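# Visit report: Stomari tile and basin works, Parkska

Visited in October, morning shift, arriving 7:40 a.m. The purpose was to see how the plant controls drying, as our own losses at that stage have been climbing. Access was given to the body preparation area, the casting hall, the dryers and the glaze line. The kiln control room was closed for maintenance.

## Body preparation

Clay and feldspar arrive by truck and are stored in covered bays. Each bay has a moisture card, filled in by hand at the start of the shift. The blungers are older than the rest of the plant and are loud enough that the guide gave most of this part of the tour by pointing. Slip is screened twice, passed over magnets and held in agitated tanks before use.

Viscosity is checked at the tank outlet and again at the far end of the casting hall. The second check was added after a long run of thin-walled castings was traced to settling in the supply pipe. The pipe has been rerouted with a steady fall and no dead legs. We have two dead legs in ours.

## Casting hall

Basins are cast in plaster molds. A mold is retired after 100 casts, whether or not it shows wear. The plant used to leave this to the operator's judgment and found that old molds released late, which upset the dryer schedule. Molds in service on the day of the visit numbered 269.

Air temperature in the hall is held overnight as well as during the day. Doors to the yard have been fitted with a second set of plastic strips. It was still drafty at the north end, and the pieces on that side were under sheeting.

## Drying

There are two chamber dryers, supplied by Brostetti, and one older tunnel used only for tile. The chamber cycle starts with high humidity and little heat, so that the piece warms through before it begins to lose water at the surface. Humidity is then stepped down. Most of the shrinkage is over before the air temperature is raised, and the last part of the cycle can be run fairly hard.

Thickness matters more than overall size. The heaviest section of a basin is at the rim fold, and cracks tend to start there when the surface gets ahead of the core. The drying curve is set for that section and the rest of the piece follows.

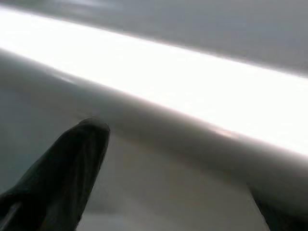

*Pale, smoothly curved surface at close range.*

Test pieces are weighed before and after each cycle. The reference basin weighs 2,040 grams less when it comes out, and a chamber is put on hold if the test piece differs from this by more than 100 grams. The limit is wide. The quality office would like to tighten it but wants a winter of data first.

Circulation fans reverse at fixed intervals. Pieces nearest the fans used to dry unevenly from front to back, and reversal cured most of it. The remaining difference is handled by placing the thinner models on the outer racks.

## Glaze line

Seen only briefly. Pieces are blown off, wiped with a damp sponge and sprayed. Glaze is the Hafþórsson white, bought in dry and mixed on site. Overspray is recovered and goes into the second-grade mix.

## Points to follow up

- Ask for the humidity steps in the first part of the chamber cycle.
- Survey our slip line for dead legs.
- Log casts per mold for one quarter before setting a retirement figure.
- Check whether our fans can be reversed without new motors.
- Request a return visit when the kiln control room is open.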